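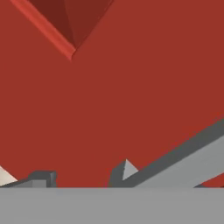 Does a wrist camera view in simulation tell you which gripper to buy?
It tells you how much of the picture the gripper will take up, and very little about how well it will hold anything.

Sivberg two-finger gripper, with simulation model
Listed under: Grippers, electric
Sold as: gripper body, finger set, wrist camera bracket, simulation files

We stock the Sivberg because people kept asking for it, and we have tried it against the Osari and the Baran on the same arm. The Sivberg maker's brochure says it is "ready for learning from day one." We don't know what that means, so we left it out of the table and wrote down what we could check.

The simulated wrist view is the part most buyers look at first. In the render on this page the gray gripper parts sit low, with a flat band across the whole bottom and a long bar slanting up to the right. The rest is nearly all red. That is a usable amount of open view, and it is also a very kind test. Flat color with no texture makes any gripper look tidy. A real bench has glare and cables, and we would not choose a camera position from a render like this without putting the real bracket on an arm.

Specifications
Gripper body: electric, two fingers
Opening: 40 mm
Controller: Drimitz, sold separately
Camera bracket: fixed angle, included
Simulation files: mesh, joint limits, camera mount position
Maker's rated life: see note below
Price: $3000 for the body and fingers, $197 for a spare finger set

How we tried it
Widad Rizk ran the comparison in our shop in May, first in simulation and then on the arm. Every gripper got the same set of objects and the same starting poses. The simulated runs used the mesh files as the makers supplied them, with no cleanup. If a maker ships a bad mesh, the customer gets the bad mesh too.

Notes from the comparison

Sivberg. Opens and closes quickly. The simulated fingers close evenly every time, and the real ones don't quite. One finger led the other by a small amount on the sample we had, enough to nudge light objects before the grip. The maker told us this is within tolerance. Perhaps it is, but the tolerance isn't printed anywhere we could find, and we have asked for it twice.

Osari. Slower and heavier, with a louder motor. The simulation files were poor: the joint limits were wrong in the first download and had to be fixed by hand. On the arm it was the most repeatable of the three. If you work mostly with hardware and only a little with simulation, look at this one before you spend the extra on the Sivberg.

Baran. Cheapest. Its bracket puts the camera lower, and the fingers hide a lot of what you are trying to pick up. You can move the camera, but then the supplied mount position in the files is useless and you will be measuring it yourself.

What we are not convinced by
The phrase "sim-matched camera" appears on the Sivberg box. The mount position matched well enough when we checked it. The lens did not. Straight edges that look perfectly straight in simulation came out slightly curved on the real camera, and the files contain no lens correction. You will need to calibrate.

We also have doubts about rated life. The maker gives a large number of cycles with no load stated. We ran ours for 8 days of normal shop use and had no faults, and that says nothing at all about year two.

Controller
The Drimitz controller is fine. It connects over Ethernet, the manual is short, and the emergency stop input works the way the manual says. Older firmware drops the force reading when commands come in fast. Ask us for the current version when you order — units already on our shelf may have the older one. The Osari will run on the same controller with an adapter cable. The Baran won't.

In the box
Gripper body
One finger set, fitted
Camera bracket and screws (camera not included)
Power and data cable
Card with the download address for the simulation files

Returns
Unused grippers can come back for a full refund. Once the fingers have been drilled or filed we can't take them, though the body can still be returned on its own. Price and firmware notes checked 31 July 2019.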